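Ticket 962 – Blue pieces won't stay put on the layout sheet
Status: Solved
Product: Tatorow shape-matching set
Opened by: Vasanthi Thambiah
Handled by: Mervyn Holroyd

Vasanthi wrote: I love this set, and the whole table does too! But we keep losing our place. A blue piece goes down where it should, somebody reaches across, and the next thing we know it has slid off its outline. Dark tabletop, white sheet, blue pieces, same as always.
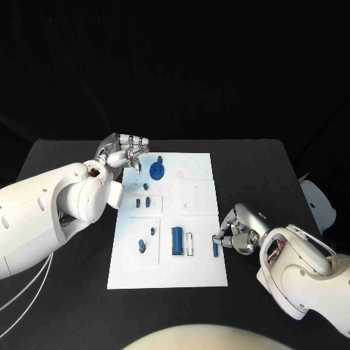 Blue peg near the right edge of the white board 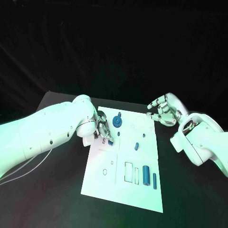 Reading time: 3 min

First reply, Mervyn: Thanks for such a clear write-up! The second picture helped a lot, with the small blue block by the little rectangle on the sheet. First thing to try: take everything off, wipe the tabletop and the back of the sheet with a barely damp cloth, and let both dry. Dust under the sheet makes it skate.

Vasanthi: Wiped both. Better, but the sheet still creeps toward me when I lean on the near edge. The outlines are fine, the pieces are fine, it's the sheet itself that travels.

Mervyn: Great, that narrows it down – it's grip. Please try these in order and tell me where it stops:
1. Four small dots of removable putty, one under each corner.
2. If it still moves, a thin rubber shelf liner cut a bit smaller than the sheet.
3. Place the pieces farthest from you first and work back, so no sleeve drags over finished ones.

Vasanthi: Step 1 fixed the creeping right away! I did step 3 anyway and it's a much nicer way to work. One leftover: the tall peg tips if I let go too early.

Mervyn: Set it straight down, press lightly on the top, then open your fingers. If it still leans, check the bottom for a molding nub. We've had 3 reports of those, and a few strokes with a nail file take care of it.

Vasanthi: There was a nub! Filed it, and it stands up beautifully. Hazel Ambrose wants a turn now, so I'm calling this one done.

Closed May 14, 2023. Putty tip passed to Yvonne Hulme for the care sheet.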